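Erkis two-arm kit, after a few weeks on my bench

I do small assembly and repair jobs out of a rented unit, mostly plastic housings and brackets for people who need more than one of something but not enough to send out. In February I bought the Erkis tabletop kit, the version with two arms, and since then I have had several emails asking if it is worth the money. This is the long answer so I can stop writing it out each time.

What you get

The kit comes in two boxes from Staltel, who handle sales here. Two arms, two controllers, two power supplies, clamps for the table, a bag of cables, and a pair of wrist cameras that were already fitted on mine. The fingers are black and tapered, and they come in a separate tray. There is a printed quick start sheet and a longer manual as a download. The manual is decent up to the calibration chapter and then gets thin.

I paid 1727 dollars for the set, shipping included. A laptop is not part of it. You need one with a couple of free USB ports, and the software was happy on my older machine once I turned the camera preview down to the lower setting.

Software is called Mevora. It is a subscription after the first year. I don't love that, but the arms will still run from the command line without it, and the commands are documented.

Setting up

The clamps want a table edge with nothing under it. Mine has a steel lip on one side, so I had to move both arms over to the other side and start again. Measure first. The instructions give a clamp depth and they mean it.

Bolting down and cabling took an evening. Calibration took most of Friday. You move each arm by hand to a set of poses, press a key at each one, and then do the two arms together so they agree on where the middle of the table is. If one pose is off, the program doesn't tell you which, it only says the fit is poor. I ended up redoing all of them twice. On the third go I held the arm by the forearm section and kept my hands off the wrist, and the fit came back fine.

Cable routing is something to think about before you tighten anything. The leads come out near the joints and they leave a loop that can catch on whatever is nearby. I used hook and loop ties. Zip ties are too stiff and you will want to redo them anyway.

What I have been using it for

Mostly handing over and holding. One arm picks a part up, the other takes it or steadies it, and I do the fiddly bit myself or let the first arm go back for the next one. Thin parts were my main interest. A single arm can pick up a thin part if it's lying right, but it has trouble turning it around, and with a second arm you can pass the part across and take a fresh hold on it.

The fingers taper to narrow tips, which suits this. On flat parts held on edge they have very little to hold on to, so the angle matters a lot. Coming in straight from above worked worst for me. Coming in at a slant from the side, with the second arm over the top, worked best.

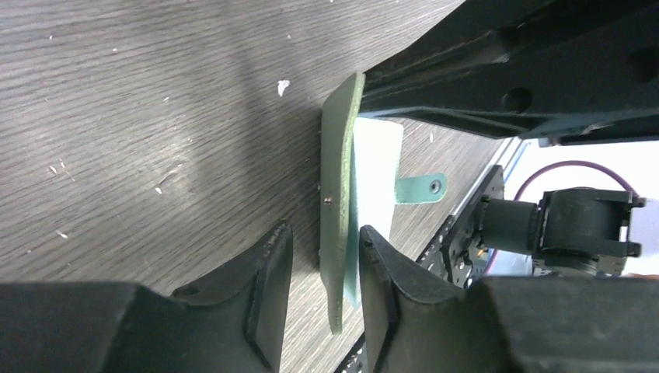 Wrist camera view with both grippers at the panel.

The wrist view is more useful than I thought it would be. My first plan was to put a webcam on a stand and work from that, and I still have the stand, but the arms get in front of it just when you want to see the tips. From the wrist you see the fingers from behind and you can judge the gap on each side of the part. What you can't judge well is depth. I got into the habit of creeping forward, stopping, and checking by eye from the side before closing.

Colors are a bit muted in the camera picture and the near part of the fingers is blurred. There is no focus ring. I asked Staltel about it and the reply was that focus is fixed for the distance to the fingertips. Fair enough.

How it holds up

I ran the same pick and handover 40 times one afternoon with the settings left alone. It dropped two. Both were when the part had been set down at a bad angle to start with, and one of those I would put on myself. Then I loaded a different shape, a bracket with a side tab, and it went a lot worse until I slowed the approach. The tab gets touched before the fingers reach the flat area, and the part swings away.

Grip force is a number in Mevora that runs from 0 to 300. There are no units on it. I asked what it stood for and was told it is relative. For thin plastic I stay near the bottom of the range. If you go up much from there, the part bows, and once you let go it springs off somewhere you don't want it. For stiffer things you can go higher.

The motors get warm in a long session. The manual says to rest them if the warning comes up, and I have seen the warning once, after I left an arm holding a weight out at full reach through lunch. It relaxed slowly and set the weight down on the bench. I was glad it did that and didn't just drop.

Noise is low. There's a whine when an arm holds still under load, and you hear it more in a quiet room. With the radio on I don't notice it.

Things I don't like

The finger screws. They are very small and they loosen. I put a drop of the removable kind of threadlocker on each one and that has held so far. A spare bag of screws would cost them nothing and there isn't one in the box.

The power supplies have short leads, so both bricks end up on the table or hanging off it. I screwed a little shelf underneath for them.

Mevora forgets which arm is left and which is right if you plug the USB cables in a different order. It doesn't ask. I found out when I told the left one to park and the right one went. I now have tape on both plugs and both ports.

Updates are not optional when you are online. One of them changed the default speed. It was in the notes, but who reads the notes before starting work.

Support

I dealt with Urszula Krawczyk at Staltel for most of my questions. She answered within a day each time, and when she didn't know she said so and came back later with an answer from Erkis. She also sent a replacement for a cable with a bad connector and didn't want the old one back. I have no complaints about that side of it at all.

The Erkis forum is quiet. There are a few people on it who know the arms well, and the pinned thread on calibration is better than the manual. Read that before you start.

What else I looked at

The other one on my list was the Michalski bench arm. It is heavier and stiffer, and from the demo I went to I would say it is the better arm if you only want one. Two of them would have been well past what I had to spend, and the controller takes up a lot of room. The fingers on the demo unit were also wide and blunt, with pads, which is good for boxes and bottles and not much good for what I do. If your parts are big, go and see that one first.

I also thought about making a fixture and not buying a robot. For a job that never changes, a fixture is cheaper and faster and I still use several. My jobs change every week or two, and I was spending more time on fixtures than on the work.

Would I buy it again

Yes, at that price, for light and thin parts, if you don't mind a day of setup and some tinkering after. I would not buy it to leave running by itself. I stay in the room with it and I have the stop button where I can reach it without getting up.

I would buy a second set of fingers at the same time. I ordered mine later and paid shipping twice. If you use the side clamps, check them every few days for the first month, mine needed a turn once the pads settled.

I have not tried the foot pedal or the longer forearm. Urszula says the forearm needs different settings and a fresh calibration, so that will wait until I have a slow week.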